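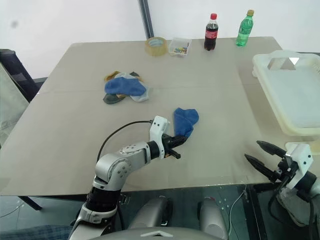

Items on the far side of the table: packing tape, a small box of coloured pieces and two bottled drinks.

Donville Community Library Service
Home Delivery and Reading Groups: interim progress report to the Boateng Fund
Reporting period: the first half of the grant, to the end of February

1. Purpose of this report

This report sets out what has been delivered under the grant for the home delivery of library books in Donville and the surrounding villages. It follows the headings agreed in the award letter. Financial tables are supplied separately.

2. Deliveries

During the period 575 loans were made to readers who are unable to reach a branch. The target for the same period was lower, and the difference is explained mainly by the addition of the Zakdale route in the autumn. That route had been planned for the second half of the grant and was brought forward after the mobile library stop at Zakdale was withdrawn.

There are now 40 registered home readers. Most borrow large print fiction and local history. Requests for audiobooks on compact disc remain steady, although the stock is old and several sets have been returned with discs that no longer play. We have asked the county store for replacements and have received part of the order.

Deliveries are made on a fortnightly round. In January two rounds were postponed by ice on the upper road, and readers were telephoned beforehand. Loan periods were extended so that no charges arose.
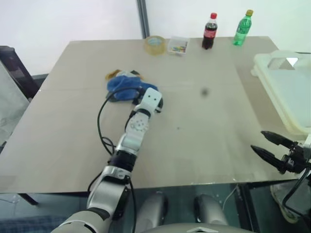

The second strand of the work concerns reading groups. Five groups are meeting, of which three are held in sheltered housing and two at the main branch. Attendance at the branch groups dipped before the new year and has partly recovered. The sheltered housing groups have been more regular, and one has asked to meet twice a month. We are not able to agree to this within present staff hours, but have offered to supply a second set of books so that residents may meet on their own account.

Titles are chosen by the groups from a list drawn up by the branch. Short novels have been the most popular. Poetry was tried once, at the request of the group at Wukora Court, and will be repeated in the spring.

3. Staffing

Tamsin Nakamura has continued as outreach librarian throughout the period. The part-time driver's post was vacant for six weeks, during which the rounds were covered by branch staff. This led to shorter opening hours at the main branch on some afternoons, and we received two written complaints, both of which have been answered. The post is now filled.

4. Matters arising

The delivery van passed its annual test but will need new rear tyres before the summer. The cost can be met from the transport heading. The catalogue system does not yet record home readers as a separate class of borrower, and figures are still drawn up by hand from the round sheets – a slow task, and one which we hope to end when the county updates its software.

We were asked at the last review to respond in writing to one point, and do so below. 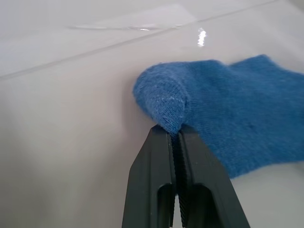 What will happen to the Zakdale route when the grant comes to an end?

The county has agreed in principle to take the route into its ordinary delivery budget, subject to confirmation of next year's settlement. If the settlement is delayed, the route will run monthly until a decision is made.

5. Next period

The main tasks are to replace the remaining audiobooks, to carry out the reader survey and to open a sixth reading group if a suitable room can be found. The survey form has been drafted in large print and will be sent out with the books. A final report will follow in the format requested by the Fund.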